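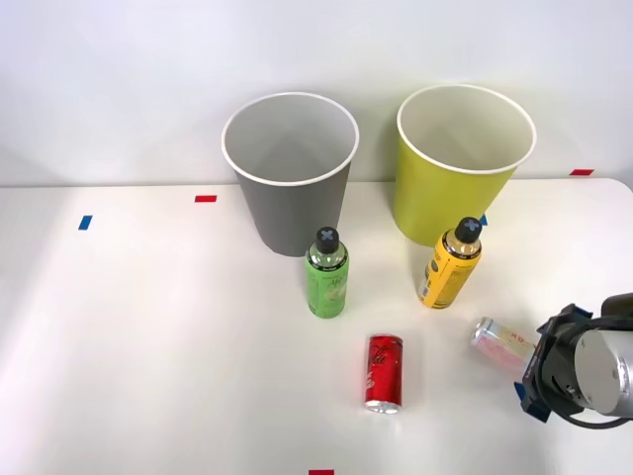
Imprimer | Envoyer par e-mail

Ruletti 51, pédale de distorsion pour guitare

La Ruletti 51 reprend le circuit de la première Zevanetti, celle qu'on entendait sur beaucoup de maquettes punk des années 2000. Trois réglages : gain, tonalité, volume. Un petit interrupteur placé entre les jacks coupe une partie des basses, utile sur un ampli déjà chargé dans le bas.

Boîtier en aluminium peint, alimentation 9 V à centre négatif (non fournie). Pas de logement pour pile. Le commutateur est de type true bypass. Garantie 2 ans, pièces et main-d'œuvre, à condition de ne pas avoir ouvert le boîtier.

Livrée avec quatre patins adhésifs et une notice en français et en néerlandais. Le modèle Futura, avec boucle d'effets, revient en stock en novembre.

Retrait possible au magasin Verstraete jusqu'à 18 h.

Commentaires

Evelien Mulder
Bon son, un peu de souffle quand le gain dépasse la moitié. Les potards sont durs au début.

basse_et_fier
Quelqu'un l'a essayée sur une basse ? J'ai peur de perdre le grave.

Jipé
Oui, interrupteur vers la gauche et ça passe. J'en ai commandé 10 pour l'école de musique, une seule est revenue en SAV.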